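Quién firma la demostración: normas de registro para pinzas manuales
Los laboratorios que enseñan a manipular objetos domésticos empiezan a ponerse de acuerdo en lo que debe acompañar a cada episodio

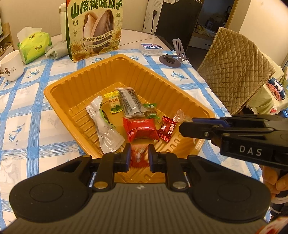
Para Wanting Zhong, el error más caro es aceptar un episodio cuyo criterio de éxito se redactó después de grabarlo. Si la regla llega tarde, añade, el anotador termina validando lo que ve y el conjunto pierde su valor de referencia.

El protocolo de Rombridge, cuya segunda revisión circula entre los grupos participantes desde junio, parte de esa premisa. Cada tarea se define por escrito antes de la primera toma: objeto de interés, estado inicial admisible, estado final exigido y causas de rechazo. Una instrucción como «ordenar la bandeja» no se admite. Se admite «trasladar un envoltorio al interior de la bandeja sin desplazar la bandeja más de 2 cm».

La manipulación con dos pinzas recibe un capítulo aparte. El texto obliga a declarar qué mano ejecuta el agarre principal y cuál estabiliza, y prohíbe intercambiar los papeles dentro de un mismo episodio salvo que la tarea lo prevea. También fija el desfase máximo entre los relojes de ambas unidades. Un episodio que lo supere se conserva, pero pasa a una partición separada y no computa en las estadísticas publicadas.

Los envases flexibles son el caso más discutido. Un caramelo envuelto cede, gira y refleja la luz; una bolsa sellada cambia de volumen al presionarla. Dillora, que mantiene las herramientas de anotación, propuso en un primer borrador excluir los materiales translúcidos. La propuesta se retiró. En su lugar quedó una etiqueta obligatoria de superficie – opaca, brillante, translúcida – y una segunda de rigidez, ambas asignadas antes de la sesión.

El piloto reunió 1.811 episodios. De ellos, 383 fueron rechazados en la revisión, en su mayoría por defectos de documentación: calibración caducada, instrucción ausente o apertura de la pinza sin puesta a cero. Chenxi Liang, responsable del análisis, sostiene que los fallos de agarre no deben contarse en ese grupo. Un agarre fallido y bien documentado es un dato válido, siempre que figure como tal.

En cuanto al entorno, el protocolo permite viviendas reales y no exige despejar el fondo. Sí exige consentimiento escrito de los residentes, retirada previa de documentos personales y revisión de cualquier texto legible antes de la publicación. Las manos del operador pueden aparecer; los rostros, no.

Queda abierta la cuestión de la fatiga. Lirlow aplica turnos cortos con pausa obligatoria y recalibración al reanudar; Xie deja la decisión al operador y registra solo la hora de inicio. La revisión vigente acepta ambos métodos, a condición de que el adoptado conste en los metadatos de la sesión. Los comentarios al capítulo pueden enviarse por escrito a la secretaría técnica, con indicación del apartado y del texto alternativo propuesto.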